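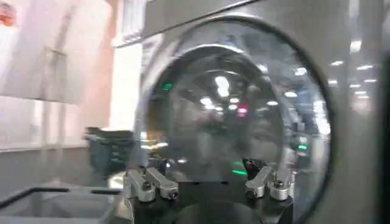

Preguntas frecuentes sobre el servicio Brarasus para lavanderías

Última actualización: 2023-11-15

Gracias por pasar por aquí. Hemos ido juntando las dudas que más nos llegan por correo y por teléfono, y las contestamos con calma, que sabemos que meter un brazo robótico en una lavandería no se decide en una tarde (¡ni falta que hace!).

¿Qué incluye el servicio?
El brazo con su pinza de dos dedos, una cámara pequeña montada en la muñeca, la instalación y la formación de su equipo. Todo va en una cuota mensual de 469 euros por brazo, con las revisiones dentro.

¿Tengo que cambiar mis lavadoras?
No, y es lo que más tranquiliza a quien nos llama. Brarasus está pensado para máquinas de carga frontal con puerta redonda, de las de toda la vida. Antes de firmar le pedimos el modelo de cada una y medimos la altura de la puerta y el espacio libre delante.

¿Le afectan los reflejos del cristal y del acero?
Es una pregunta muy buena, porque una puerta brillante bajo luces de techo le devuelve a la cámara media sala. Por eso dedicamos la primera visita a recorrer las máquinas con la iluminación habitual del local, sin apagar nada, y ajustamos el sistema a lo que hay.
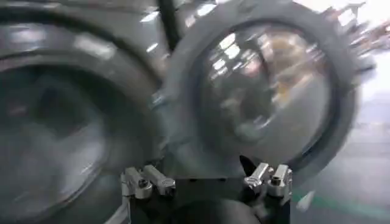

La pinza de Brarasus, vista desde la cámara de muñeca.

¿Cuánto dura la puesta en marcha?
Para una sala pequeña reservamos 25 horas de trabajo, repartidas como mejor le venga. Después tiene 30 días de prueba y, si no se encuentra a gusto, recogemos el equipo y tan amigos.

¿Puede trabajar con clientes delante?
Preferimos que no. Marcamos con usted una zona de trabajo y el brazo se queda parado mientras haya público dentro.

¿Y si se para a mitad de turno?
Llámenos, de verdad, aunque le parezca una tontería. Casi siempre lo resolvemos a distancia, y si no, Pakside, nuestro servicio técnico, se acerca al local.

Artículos relacionados
Cómo preparar la sala antes de la primera visita
Orport: el módulo de avisos para varios locales
Cuidado y limpieza de la pinza

Contacto: formulario web o extensión 281 | © 2023 Brarasus | Volver arriba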